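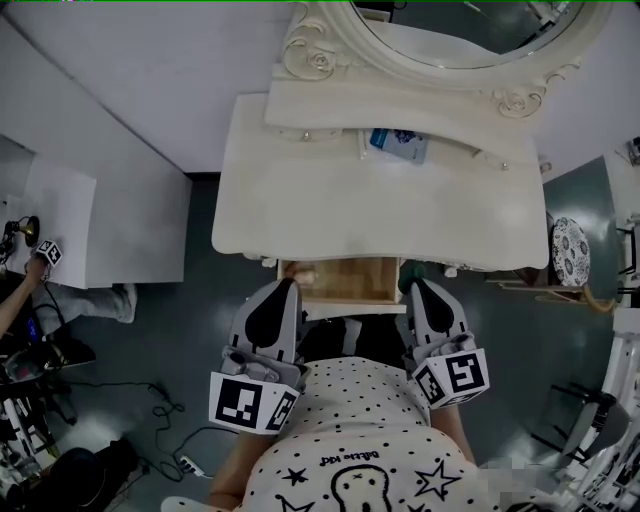
Celar is entered back at Pralteton going six furlongs after a year of running long, and I can't decide if the cutback helps him or if the barn has run out of ideas. His only two wins came at a mile and a sixteenth, both on the lead, and both times nobody went with him early. I went back through the old programs last night. I keep them at my sister's place in a dresser drawer like the one pulled open there, white front and plain light wood inside, and the ones from his first season were at the bottom. As a young horse he sprinted four times and never hit the board. Loïc Riviere didn't have him then, so maybe that doesn't count for much. What do people think?

railbird_ed
Posted Jul 10, 2019

Home Entries Results Forums Handicapping Breeding Log In
Search threads Go Advanced

turnforhome4 wrote:
Toss the early sprints. He was a green two-year-old and he broke slow in every one of them. Riviere has had him for a year and the horse leaves the gate fine now. He goes the opening half of his routes in 47 and change without being asked. That puts him right behind the speed in a race like this one.

slopmaster wrote:
Right behind the speed is where he doesn't want to be. Has he ever passed a horse? I watched all his races from last November on and once something heads him he is done. In a sprint something will head him before the turn. Barbier drew inside of him and Barbier goes 45 flat every time.

turnforhome4 wrote:
He passed horses in his last start. Finished fourth, but he was seventh at the quarter pole.

slopmaster wrote:
Three of those were stopping. That isn't passing, that's staying put while they back up.

railbird_ed wrote:
I had the same argument with myself over that race. The chart says "mild rally," and I watched the replay again and thought mild was generous. He did gallop out well though. He was in front of the winner by the backstretch. I don't know how much to make of that. Some horses gallop out well every time and it never turns into anything.

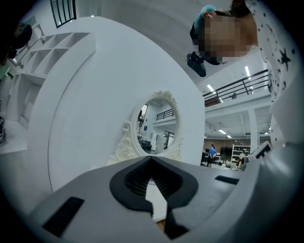
The other thing is the jockey change. He loses the rider who won on him both times and gets an apprentice with a 10 pound allowance. I like the weight off more at a mile than I do at six furlongs. If Mondard Stable wanted to win this race I think they would have kept the regular rider, who is open for it. It could be a tightener for something longer at the end of the meet.

paddockgirl wrote:
The regular rider is not open. He was named on one for another barn in the same race and that one scratched this morning, after entries were taken. I wouldn't read anything into it. Also Riviere doesn't use races as tighteners. He trains them hard at home and they show up ready.

railbird_ed wrote:
Thanks, I missed the scratch. That takes away my main knock on him.

oldclaimer wrote:
Nobody has mentioned the tag. He is in for less than they paid. When a barn drops one and changes the distance in the same race, I pass. They are trying to get rid of him. I might use him underneath but not on top.

turnforhome4 wrote:
They paid too much in the first place. He is in where he belongs now. You would have passed on half the winners on this circuit.

oldclaimer wrote:
Could be. I also passed on a lot of losers.

slopmaster wrote:
Key Barbier, put Celar third and fourth. I hit a $2 superfecta at Pralteton last meet that paid $1151 with a need-the-lead type hanging on for fourth, same kind of setup. I'm not betting him to win at anything under 10-1 and he won't be close to that.

paddockgirl wrote:
What if it comes up wet? He has one off-track race and he ran well in it.

slopmaster wrote:
Then Barbier is even harder to catch.

railbird_ed wrote:
I'm leaning toward a small exacta with Barbier over Celar and leaving the win pool alone. If the track is sealed I'll probably look at it again before post time.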